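How I Sort My Kid's Building Blocks (and Keep Them Sorted)

I put off sorting our block collection for the better part of a year. We had hand-me-downs from my friend Karthik, a big set from a yard sale in Pletdale, and whatever kept turning up under the couch. One rainy afternoon in April I finally dumped it all out on a bedsheet and got going!

Start with the sheet, seriously. It keeps everything in one place, and when dinner's ready you can grab the corners and move the whole mess.

Now for the big decision – color or shape? I went with color the first time and it was a mistake (my mistake, the kid loved it). A pile of all-green pieces looks great, but try finding one particular short piece in there. 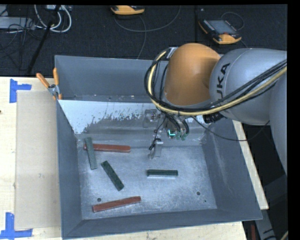 So sort by shape first. Long bars, short bars, flat plates, wheels, and then a "weird stuff" pile that you're allowed to ignore until the end. I gave each group its own tub. If a tub gets too full to dig through, that's the time to split it by color, and only that tub. I've only had to do it for 2 of mine.

Washing comes next. Warm water, a squirt of dish soap, and about 21 minutes of soaking for plastic pieces. Wooden ones just get wiped with a damp cloth. Spread them on a towel overnight and don't rush it – I closed a lid too early once and the smell was awful.

Last thing, labels. My daughter is 3 and can't read yet, so I taped one sample piece to the front of each tub. Cleanup takes us 8 minutes now if she's in the mood, and she's usually in the mood if there's music on.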